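Wornon Robotics Laboratory
Course Handout 7: Disassembly Project, Phase Two
Wed 19 December

Scope of this handout

Handout 6 covered the motion of the arm through free space. This handout covers what changes when the gripper makes contact with a part, and it sets out the requirements for the second phase of the disassembly project. Read it before your next bench session and bring a printed copy.

The project is based on a used desktop computer. Teams program the arm to move selected parts between the computer case and a parts fixture. Phase One was graded on the motion plan alone. Phase Two is graded on the full task, including recovery from at least one failed grasp.

7.1 Frames of reference

Three coordinate frames are used throughout: the base frame of the arm, the table frame and the fixture frame. The case has no frame of its own until you assign one. Most teams in the July session placed the origin at a corner of the case and then found that the corner was hidden whenever the arm was extended. Choose a feature that stays in view during the whole approach, and record your choice in the logbook.

The table frame must be checked at the start of every session. The calibration routine stores 51 points and takes about 435 seconds. Do not lean on the table while it is running. If the routine reports an error, run it once more before asking for help.

7.2 Approach and contact

An approach has two parts. The first is a fast move to a point directly above the part. The second is a slow, straight move down to the grasp height. The speed limit applies to the second part only, and it is set in the Unum configuration file under your team number.

A hard drive is a good first part for this exercise. It is rigid, its shape is simple and its long edges are easy to locate. Its weight is a disadvantage: a grasp taken too near one end will let the drive tilt as it is lifted. Place the grasp as close to the center of the upper edge as the fixture allows.

Contact should be detected by a change in the force reading, with the planned height used only as a lower bound. Drives seated in the fixture do not all stand at the same height – caddy rails alone can account for several millimeters.

7.3 Cables

Cables are the most common cause of failed runs. They move when touched and do not return to the same place. Your plan must include a keep-out region around any cable bundle inside the case.

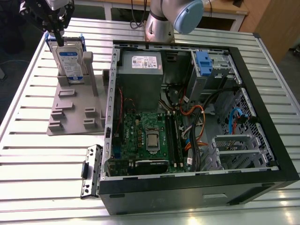 A keep-out region may be a simple box. More complex shapes are permitted, but they slow the planner and are rarely worth the effort at this stage. Teams that wish to try them should first read Witkowska, chapter 4, on convex hulls.

7.4 Bench rules

Power to the computer must be disconnected before it is placed on the table. Loose brackets and screws go in the tray at the end of each session. Keep both hands outside the marked area while the arm is enabled – this applies to the person at the keyboard as well.

7.5 What to submit

Submit the motion plan, the force log from one complete run and a written account of one failed grasp. The account should state what the arm was commanded to do, what the log shows and what was changed afterward. Use the Hamitz template and save the force log as plain text. Late work is accepted only by prior arrangement with the course office, Room 162.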